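The Lunch Swap at Mallthorpe

Aug 29, 2018

Half past eleven and the line is already out the door. Mallthorpe, the old carpet warehouse behind the bus depot. No sign outside. People here just know.

The idea is simple. You cook a big pot of something at home, you portion it up, you bring it in. You leave with somebody else's cooking. No money changes hands. It started with 8 households and a folding table and now there are 26, and a waiting list nobody wants to talk about.

Mei-kuen Kuo started it. She was tired of eating the same braised pork four nights running. "You can't cook for one," she told me, while checking lids. "You can cook for one badly." Her pork is the thing everyone wants. Gone in minutes, every time. I got there late and had barley soup, which was good. Needed salt.

Rules, such as they are. Write the date on it. Write what's in it, all of it, nuts especially. Cold food stays cold. If it leaks in the bag it's your problem. Bring back the box you took, washed, and if you lose one you buy one.

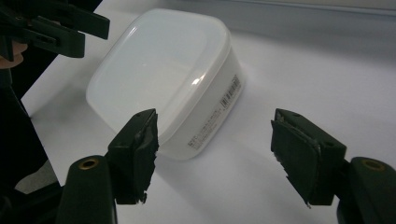 Boxes turn out to be the sore point. Everyone has a different idea of a portion. Hubert Mayrhofer fills his to the brim with goulash and then gets back three spoons of lentils and a bread roll, and he has feelings about this. There was a bad month last September when it nearly fell apart over it. Two families left. One came back.

So now there's a standard size, more or less. Big enough for a hungry adult, or a kid and a half. Yuk-lan Chuang worked it out over a weekend with a kitchen scale and a lot of rice. Some 827 grams of cooked rice if you really pack it down, which please don't.

What do people make? Stews, mostly. Things that sit well. Curry, chili, bean soups, a lot of meatballs. Fried food is a disaster and everybody has tried it once. Noodles go in seperately from the broth or they drink the whole lot by dinner. Potatoes freeze badly, go grainy. Salads, no.

And the cooking has gotten better. That's the part I didn't expect. Aoife Dolan admits she lived on toast before this. Now she does a fish pie with leeks that people plan their week around. You put your name on a lid, she says, and suddenly you care wether the carrots are done.

A second group is starting across the river at Prelitz, same rules, smaller kitchen. They want to do breakfasts too. Good luck to them. I asked if anyone had thought about charging, even a dollar or so toward the rent on the room. Long silence. Mei-kuen went back to her lids.

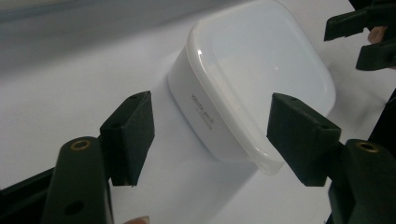 Yung-ching Lui thinks a dollar would wreck it. Once you pay, you complain, was how he put it, and he'd rather get a bad dinner from a neighbor for free than a decent one he had to have an opinion on. He has had some bad dinners. A turnip thing in the spring still comes up.

He also wants the swap moved to evenings, for the people on shifts. Fair point. The room isn't free in the evenings though, so that's stuck until the lease gets redone.

Doors at eleven thirty, side entrance, ring twice. New households should come and look first, then put their name down. Bring a bag with a flat bottom.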